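Surkano Market moves under one roof, and I went on opening morning

If you've ever tried to buy anything at Surkano Market in the rain, you'll know why I was so pleased about this one. The old open-air rows behind the bus station closed at the end of March, and on Tuesday the whole lot reopened indoors, in the former Mallus department store on the corner of the high street. I was there when the doors went up at 7 in the morning, with a shopping trolley, a flask and no breakfast inside me.

I wasn't the first, either. There was already a queue down the side of the building by the time I'd found somewhere to lock my bike, and most of it seemed to be made up of people who wanted to know where their usual stall had gone. Fair enough. I've been buying buttons from the same spot for years and I felt quite lost without the lamp post I normally steer by.

There are 64 stalls in the new place, spread over two floors. The ground floor has the food, the hardware and the phone repairs, and upstairs you get clothes, fabric, bags, luggage, toys and all the household bits. The old market had a few more pitches than that, and some of the traders I used to see on Saturdays didn't make the move. One of the sock sellers told me the rent was more than she'd been paying outside but that she'd worked it out against all the days she'd lost to wind, and had decided to give it a year. The chap next to her was grumbling about the loading bay, which opens onto a one-way street and only has room for two vans at a time.

Mallus shut its doors a good while ago and the building had been sitting there with whitewashed windows ever since. They've kept the big staircase (hooray!) and the brass letters over the main entrance, so you walk in under one name and come out with carrier bags printed with another. The escalators have gone. There's a lift at the back by the toilets, but it's a small one, and on opening morning it had a long line of pushchairs waiting for it. If you can manage the stairs, take the stairs.

So, is it any cheaper? On the whole I'd say the prices are what they were. I bought three metres of lining fabric, a set of fuses and a suitcase strap, and paid what I'd have paid outdoors. You can still haggle upstairs, especially if you're buying more than one of something, though I noticed quite a few stalls now have printed price tickets, which makes it feel a bit cheeky to ask. I asked anyway. I got a second pillowcase thrown in with the first two, and a firm no on a torch.

Bags are where I did best. There's a whole row of them along the back wall on the first floor, and the sellers are packed so close together that you can walk from one to the next comparing zips. I came away with a canvas shoulder bag that has a proper inside pocket, after turning down two nearly identical ones with flimsy straps. My tip would be to look at the stitching where the strap joins on before you even ask the price.

The big talking point was Floretti, the homeware shop that used to be out by the ring road. They've taken the old perfume counter just inside the front doors, and they're much the biggest tenant in the place. I know some people aren't happy about a chain having the best spot, and I heard one or two of the traders say so fairly loudly. On the other hand, they were giving 17 per cent off everything for the first week and the tills were going non-stop. I went in for a tea towel and was in there for ages. It's all trays, tins, tablecloths and storage jars, and the tablecloths in particular are lovely, if you like a bit of colour on the table.

I do wish they'd sort out the heating. It was stuffy upstairs by mid-morning and freezing by the front doors, and the poor woman selling scarves near the entrance was wearing most of her stock. A notice by the information desk said they're waiting for a part. There was also no cash machine working on my visit, and plenty of the smaller stalls don't take cards, so bring notes with you - and coins, if you're after anything from the button people (second row upstairs, next to the zips, I did find them in the end).

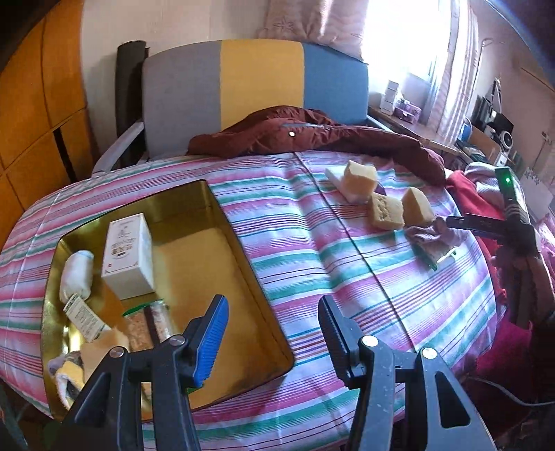 Where to eat

The café is called Cáceres and it's on the half-landing where Mallus used to have its hat department. I'd got very hungry by then and was ready to like anything, but the fried egg roll was properly good, and the coffee came in a decent-sized cup. They've got 30 seats and every one was taken at eleven o'clock, so I ate mine standing up at the ledge by the window with my trolley wedged between my feet. There's a second place due to open on the ground floor in May, doing soup and noodles.

Getting there

The buses stop right outside, and the station is still just the short walk it always was, only now you come at it from the other side. Don't bother driving on a weekday. The car park behind the old rows is being dug up and there's fencing across most of it, and the multi-storey was full before nine when I went past. There are bike racks down the side street, though not many.

Opening times

The market is open every day except Monday, from 7 in the morning until half past five, with the café closing an hour earlier. Some of the upstairs stalls were still unpacking when I left, and a few hadn't arrived at all, so it might be worth waiting a week or so if you're coming in from further away. I'm going back at the end of April for curtain hooks, and to have another go at getting that torch for less.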